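Sports Reporting, Unit 7: Writing the Midseason Player Piece
Instructor: Maya Hattar
Updated 2 Dec 2019

Read the Clenville match reports from November before class. We will work from those.

A midseason piece looks at one player over several matches. It is longer than a match report and shorter than a profile. For this course the limit is 700 words.

Start with the change. Wegener played 12 matches for Clenville this fall, the first few at right back and the rest in central midfield. The move is your story. His childhood, his transfer and his contract can wait, and most of it can be cut.

Numbers: use few, and say where each came from. The club gives the average home crowd as 2,636. That belongs in a piece about ticket sales. It does nothing for a piece about a midfielder.
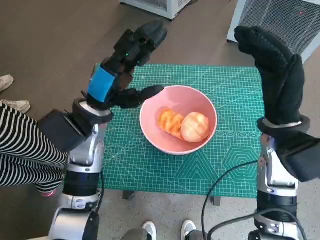
Bread rolls in a pink bowl, on a green cutting mat.

Quotes: a coach's quote should tell the reader something the table can't. "He works hard" is filler. After the Trelullow match the Clenville coach said, "I moved him because we kept losing the ball in the same spot." Use that one, and use it high up.

If you shorten a quote, mark the cut. If you add a first name or a club for clarity, put it in brackets. Do not fix a player's grammar - paraphrase instead.

Common problems in last year's drafts:
- Saying a player is "in form" with no match to back it up
- Two nicknames for the club in one paragraph
- Pinberg called a rival when the two sides had met once

For next class: write the first three paragraphs on Wegener, double spaced, with your sources listed at the bottom. Bring two printed copies.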